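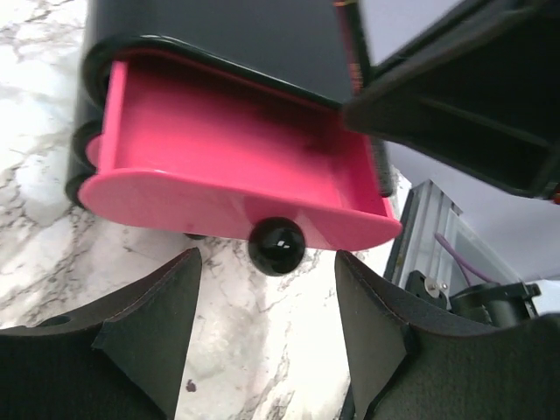
5 min read

The cell had failed the same way on two nights running, and Sze-wing Hsiao had the log printed out when I came in. She put it on the counter next to my coffee.

"It opens the drawer," she said. "Then it loses the knob."

Roneck had built the cell for Muvia, who sold makeup by mail and wanted to know if an arm could put returns away in small drawers. They had paid for 365 days of running. We were on day 228. The contract said the arms would be looked after daily, and for most of that time looking after them had meant me with a cloth.

I read the log. The arm reached for the knob, closed, pulled, and stopped with the drawer partway. After that the fingers closed on air and the program tried again until it ran out of tries. The limit was 50.

"Pads," I said.

"I changed the pads in October."

"Then zero."

She shrugged. She thought it was zero too, but she liked to hear somebody else say it first.

We started with the gripper wide open over bare marble. You want nothing near the fingers when you home them, because they close hard the first time. I moved my coffee. Sze-wing took the pendant and brought the wrist down over the middle of the counter, slow, and held it there. 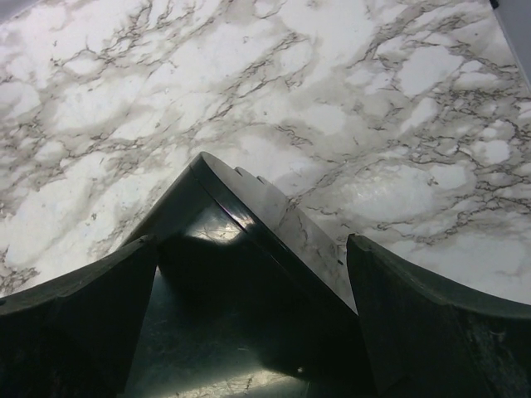
Gripper over the marble, nothing between the fingers.

I got the flashlight and looked at the scuffs. There were more of them than I remembered. The body had dust on it, and some scratches I couldn't put a date to. I wiped what I could reach and left the rest.

"Close it," I said.

The left finger arrived before the right one. It was a small difference, the kind you would miss if you were looking at the screen. I asked her to do it again and it did it again.

"Henare would have felt that in the motor," she said.

"Henare isn't here."

He had been gone since the winter. He had taken a job at Pratusik, on the other side of the river, where the machines were bigger and went home at five. He had left us a folder of notes. The page on the gripper was one line long. It said to loosen the left side first and not to trust the number.

I loosened the left side. There is a screw behind the finger that you can only reach with the short key, and the short key lives in whichever pocket you check last. I backed the finger off, Sze-wing closed the gripper on the gauge block, and I snugged the screw until both sides touched. The screen gave us a number that was off by 2. I wanted to fix it.

"Don't trust the number," she said.

I left it. We opened and closed it a few times and both fingers came in together.

After that we taught the drawer again. The old position had been saved when the cabinet was new, and the cabinet had moved since then, the way anything moves if you pull on it all day. Sze-wing stepped the wrist in until the knob sat where she wanted it. She saved the point. She closed on the knob, pulled, let go, and backed off. Then she pushed the drawer shut by hand and made the arm do it alone.

It pulled the drawer and stayed on the knob. She had it do that until she stopped leaning forward in her chair.

"Contents," I said.

That was the second half of the job. An open drawer was no use to Muvia if the arm couldn't get at what was inside. 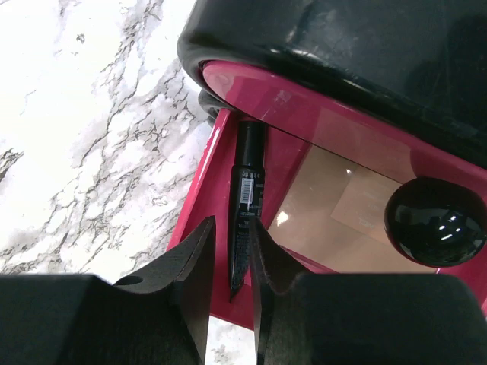

"Which one do you want?" she asked.

"The tube. The card's flat, it'll fight you."

She turned the wrist a few degrees to match the way the tube was lying. I kept my hand over the stop button. It is a big button and I have never had to hit it for her, but my hand goes there anyway.

"If it tips, let it tip," I said. "Don't chase it."

"I know."

She lowered it and closed at quarter force. I watched the fingers and she watched the current. They came in from both sides, and the tube stayed where it was until they had it. She lifted it clear of the drawer, held it for a count, and put it back down.

"Write that down," she said.

I wrote April 2021 at the top of a new page in Henare's folder, and under it the force and the angle. Then I copied out his line about the number, as the old page was coming loose from the rings.

Sze-wing set the night run going. The arm went back to its start position and waited out its timer. I rinsed my cup and hung the short key on a nail by the door, and she took it down and put it in her pocket.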